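Search this site
Enter keywords
Go

Print this page | E-mail this to a friend

Celuvel two-armed bench kit: is it ready to tidy up after me?

18 January 2021, by Burgi Strebel

I've wanted a machine to put things away for me since I was about six, so when Kälin said the Celuvel was going spare at the Dridley workshop in Floltthorpe I was on the next bus (well, the one after, I'd forgotten my mask). You get two arms, the software and a very thick manual for 3100 pounds, or 3000 if you collect it yourself. That's a lot of money! My dishwasher cost 39 from the small ads and it has never once needed calibrating.

Setting up took me most of a day. The manual is fine until you reach the chapter on teaching the arms a job, and then it assumes you've been doing this for years. You guide them through the task over and over – the makers suggest 1000 goes for anything fiddly – and I gave up long before that. Kälin has more patience than I do and carried on while I made the tea.
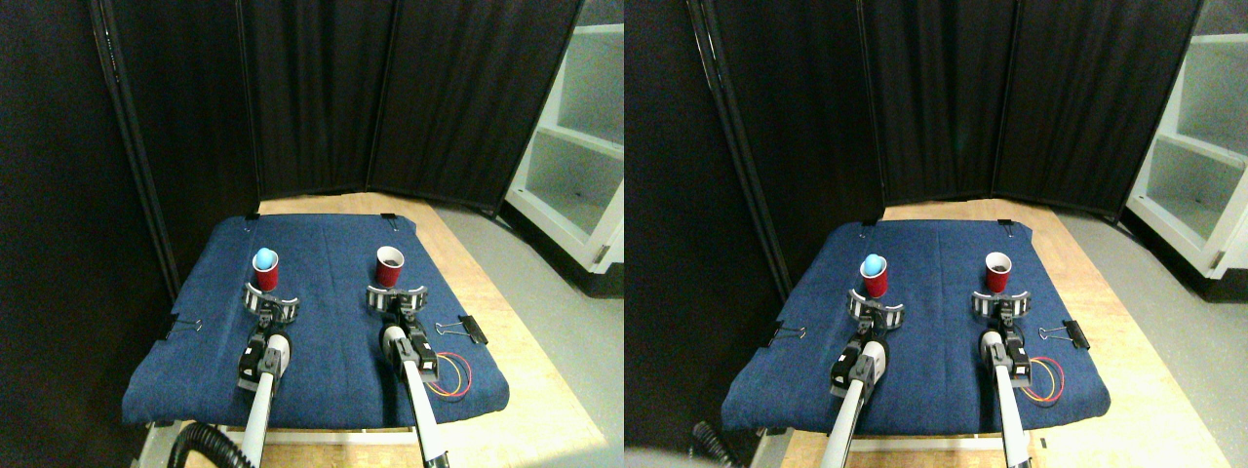

We stuck to balls and cups, as it's the nearest thing to tidying that doesn't involve my crockery. Picking up a ball was lovely to watch, slow and rather gentle. Letting go of it in the right place was another matter, and I spent a good part of the afternoon on my hands and knees looking under the furniture. When it went well I cheered out loud. When it didn't, the arms carried on quite happily with nothing in their grip, which made me laugh the first few times and not so much after that.

So would I have it in the kitchen? Not yet. A toddler would be quicker, and you don't have to reload a toddler's settings when you move the table a bit. For a small workshop with the same part going into the same tray all day I can see the point, and Dridley are keeping theirs for exactly that. They've promised me another go in August, with socks. I'm bringing my own.

Three stars from me, and one of those is for how quiet it is.

Print | E-mail

We use cookies to improve your visit. By carrying on you agree to our cookie policy. OK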